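Home | Builds | Tickets | Wiki | Log in
4 min read

Ticket 317: Left finger lags on close, long boxes rotate in grip
Project: Dromus hand-held gripper
Opened by: Carleen Tapsell
Assigned to: Junhao Tian
Status: Open, workaround in place

Symptom

On a close command the left finger reaches the object after the right one. Small square objects get pushed sideways and then held. Long, narrow cartons turn about the pads and finish at an angle. The fault showed up in April after the linkage was stripped and reassembled with new pads. Firmware is the Fokidau build, unchanged from before the strip-down.

Checks so far (Carleen)

Supply voltage at the driver board is steady through the whole close cycle. Swapped the motor lead for a known good one, no change. Re-ran the homing routine with the fingers empty. Both fingers hit the open stops together, so the zero offset is fine. The lag only appears in the last part of travel, under load.

Encoder log from the test run is on the Filen share, folder 634. The motor count climbs evenly with no missed steps. Whatever is going wrong is downstream of the motor.

Junhao: Agree it's mechanical. Back off the pivot screws on the left finger a quarter turn, cycle it empty, then nip them up again. If the plates are clamped too hard they bind near full close. Then try the pink carton, held off centre, and tell me which pad touches first.

Carleen: Done. Empty travel is smoother by hand. With the carton the left pad still arrives late, but the gap is smaller. Grip holds once both pads are loaded.

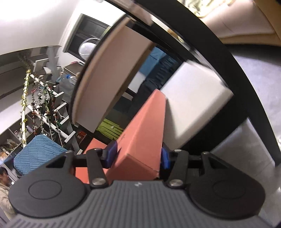

Next I pulled the left finger off and checked the plates on a flat surface. The inner plate has a slight bow, enough to rub its neighbour when the load comes on. There is a bright wear line along one edge where the black finish has gone. The right finger has no such mark.

Junhao: That explains the binding. It doesn't explain all of the rotation. Which pads are fitted?

Carleen: The blue rubber ones from the Lü batch, both sides. I measured the thickness and they match. The old pads were softer and probably hid the problem.

Junhao: Leave the pads alone for now. One change at a time, or we won't know which one fixed it.

Workaround

1. Flip the bowed plate so the bow faces outward.
2. Refit with a thin nylon washer at each pivot.
3. Tighten until side play just disappears, then stop. Thread locker on the screws, low strength only.
4. Limit closing speed to 5 in the config file. The default is 6.

After the workaround the carton still rotates a little on a fast close and stays put on a slow one. I can live with that for bench work.

Outstanding

Replacement plate to be cut from the same drawing. Carleen to check the hole spacing against the right finger before drilling. Junhao to add a load test to the homing script so the lag gets logged automatically. Ticket stays open until the new plate is in and the speed limit has been removed.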